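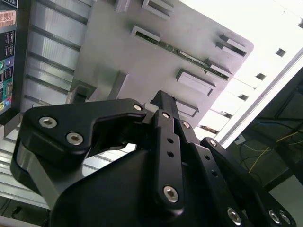

Why does the rye starter stall every time we switch flour bags? Different grind, most likely. The new bag drinks more water, so the same recipe comes out stiffer and rises slower.

Notebook, bread bench, February 1, 2026

Writing this up fast before the ovens are hot.

Old flour: Parsons medium rye, last of the bag. New flour: Godosen whole rye, opened this morning. Fed two jars off the same parent, same water, same shelf. Parsons jar domed and webby at the usual time. Godosen jar stiff as putty, cracked on top, not much going on. Smelled fine, a bit like green apple.

Added a splash more water to the Godosen jar and stirred it back down. Woke up after that. Should have weighed the splash. Didn't. Next time.

Dough for today's test: 990 g flour total, 70 percent water, which is low for this much whole rye but I wanted it the same as the June batches so the two can be compared. June notes are in the blue book, the page with the coffee ring. Whoever tore out the facing page please put it back, it had the salt numbers.

Mixed by hand. Gritty at first, smoothed out after the rest. Didn't try for any stretch, no point with rye. Scraped into 2 tins, wet hand over the top, dusted.

Tin A: Parsons starter. Tin B: Godosen starter with the extra water.

A came up level with the rim and showed pinholes. B slower, but caught up more than I expected. Baked both when A was ready, so B went in a little under. Probably shows.

Out of the oven: A good color, small crack down one side. B paler, flatter top, no crack at all. Both left on the rack under a towel. DO NOT CUT until tomorrow, they will be gummy and you will blame the flour.

Oven: the left one still runs hotter at the back. Turned the tins halfway. The dial means very little. The Drutumico probe read steady once it had warmed up, but the display fades out if you leave the door open on it. New batteries in the drawer under the scales.

Costs, for the order sheet: Godosen sack came to 149 with delivery from the Guvbridge depot. More than I'd like. Parsons is out of the medium until they mill again and wouldn't give me a date. If tin B tastes right I'd say stay with Godosen and just change the feeding, less fuss than having two ryes on the shelf with the labels falling off.

Things to try:
Feed the Godosen jar wetter from the start, and weigh it this time.
Sift a small amount, see how much bran comes out compared to the old bag.
Same dough with the salt held back till after the rest.
Warmer shelf. The one by the window is drafty, moved the jars over next to the proofer for now.

Also, somebody put the caraway back in the fennel tin. Check by smell before you use eitehr.

Parent jar is in the fridge, bottom shelf, tape on the lid. Leave it alone, its the only backup we have. Both test jars can be used up in crackers.

Later: cheated and cut the very end off A. Gummy, obviously. Good sour though. Wrapped it back up.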